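Minutes of the Prumuvholm Home Science Circle, summer planning meeting
Held 2021-07-03 in the back room at Urlow
In the chair: Aba Ackah
Minutes: Kekeli Dogbe

Aba opened the meeting and thanked everyone for giving up a Saturday morning, and thanked Oddsson (the bakery, for our newer members) for the rolls, which were much appreciated and went quickly. The March minutes were read and agreed with one correction: the Dirnport visit was put down as an afternoon outing and should have said evening.

Money. We have 387 in the account, with the hall fee already paid. Kekeli asked whether 50 could be set aside for new glassware before the autumn, as two flasks were chipped over the winter and she does not like handing them to the younger ones. Agreed, and Aba will look at prices.

The tables. There was a good long talk about these! The two cream tables have been kept pushed together since spring, and most people like having the wider surface for the color mixing. A few of us worry about liquids getting into the seam. It was agreed to leave them together, keep pouring to the front table and use the back one for the tape and other odds and ends. The stains were raised again. Kekeli has tried baking soda with only modest luck and would welcome suggestions.

Color mixing day. We will run 4 short sessions, with the same plan as last year but a slower start, so that latecomers are not lost before they have their aprons on. Flasks are to be filled only partway. Aba would like the shallow dishes set on dark paper, as they are so hard to spot against the pale tops, and everyone thought this very sensible.

Labels. Carried over, as we ran out of time and the rolls were being passed around again.

Next meeting to be settled by phone. Aba closed with warm thanks to all.
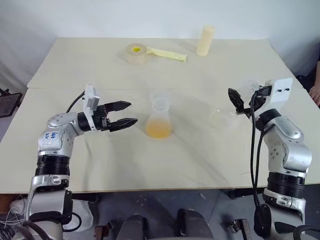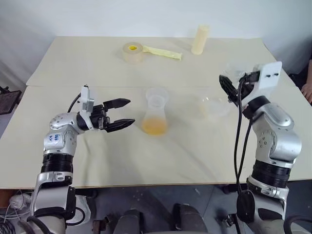
The pale tables at Urlow, pushed together, with the seam running across.

Prumuvholm Home Science Circle | Contact: ask for Kekeli at the Urlow front desk | © 2021 | Back to top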